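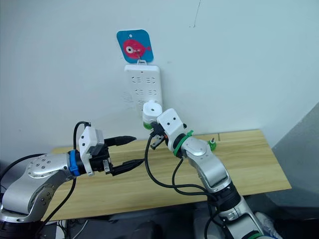 Drosent opens Plostden teaching room to outside firms

Drosent, the automation company based in Jakham, is opening its Plostden teaching room to outside firms from May. Manufacturers, care providers and property managers will be able to book time with a two-armed robot and teach it a job of their own choosing by remote control, with a Drosent instructor in the room.

The room has been used by the company's own staff until now. In that time 47 tasks have been taught there, most of them small household and maintenance jobs, and 1,160 demonstrations have been kept for training. A further 434 were recorded and then thrown out, mainly for hesitation or a poor grip at the start.

The method is the same for every task. An operator holds a pair of hand controls and the robot's arms follow. The joint positions, the state of each gripper and the view from each camera are saved together. The operator repeats the task with the objects put in slightly different places each time, and the recordings are used to train a control program called Miranda. No programming is needed from the person doing the teaching.

"People expect to be handed a keyboard," said Candela Lorente, who runs the teaching room. "We give them the controls and ask them to do the job the way they would do it at home. The first few goes are usually slow. By the end of the morning they have stopped looking at their hands."

Visiting firms will start on one of the standard tasks before moving to their own. Plug-in mosquito repellents are the standard task for most beginners, as they bring together several kinds of movement that come up again and again in other work. The heater has to be screwed onto the bottle, turned the right way and pushed into a socket. Each part of that calls for a different hold. With the heater on and the unit upside down, the prong points upwards and the two gripper fingers press on either side of the green bottle, so the operator has to plan how the wrist will turn before going anywhere near the wall. Drosent marks this as a separate stage in the recording, and new operators practise it on its own.

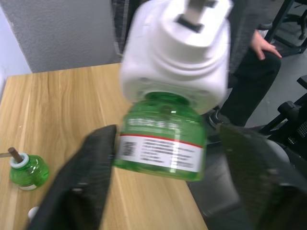 Wrist cameras are fitted for all sessions. Fulgencio Arrieta, head of engineering at Drosent, said they had made the biggest difference to results over the past year. "From the head camera you often lose the last bit of the movement behind the gripper," he said. "The wrist view is close in. A ribbed bottle with a label round the middle gives the program plenty to go on, even when the heater above it is slightly blurred."

He added that see-through plastic remained one of the harder materials. Its look changes with the light, and recordings made in the morning do not always help with the same job in the evening. Sessions are therefore spread over the day – the first begins at 9am and the last at 5pm.

A full day in the teaching room costs £1,800, including the instructor, use of both arms and a copy of all recordings made. Firms keep the rights to their own recordings. Drosent will train Miranda on them as a separate service if asked, and will not add them to its own collection without written consent.

Firms wishing to book should send a short description of the task and bring at least two sets of the objects involved. Objects must be light enough to lift in one hand. Liquids are accepted in closed containers only.

Bookings and press enquiries: Drosent press office, Jakham.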